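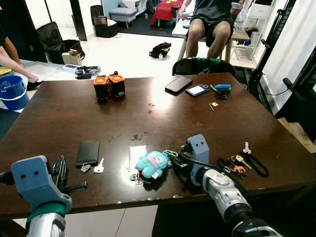 The bit of robotics I get most excited about at the moment is the dull middle layer, the code that sits between "I've seen a thing" and "I'm moving towards it". Perception gets the talks and control gets the textbooks, but the planner has to live with both, and it's where I've had the most fun all year!

Take a bunch of keys. A detector will happily draw one neat box round it. A planner needs to know which key is on top, where the ring is, and whether pulling the lanyard drags everything else along (it usually does).

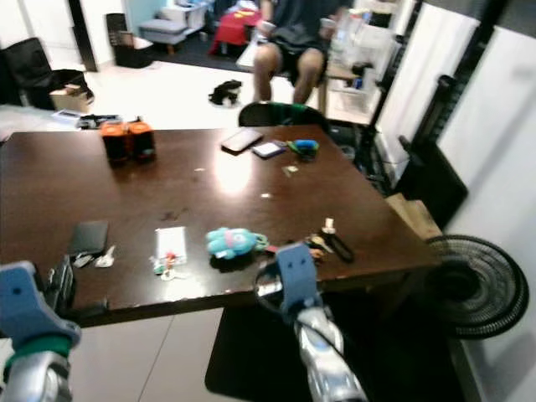
Keerthana Marar, who wrote most of the Hiebert planner, keeps several guesses alive at once and only picks one when the arm is close. I thought that was wasteful until I read her logs. Out of 63 plans, 26 changed their minds on the approach, and you can replay every one of them and see why. What a lovely thing to be able to do! I'd take that over a cleverer model any day, and I'd like to see far more of us building the replay tool first.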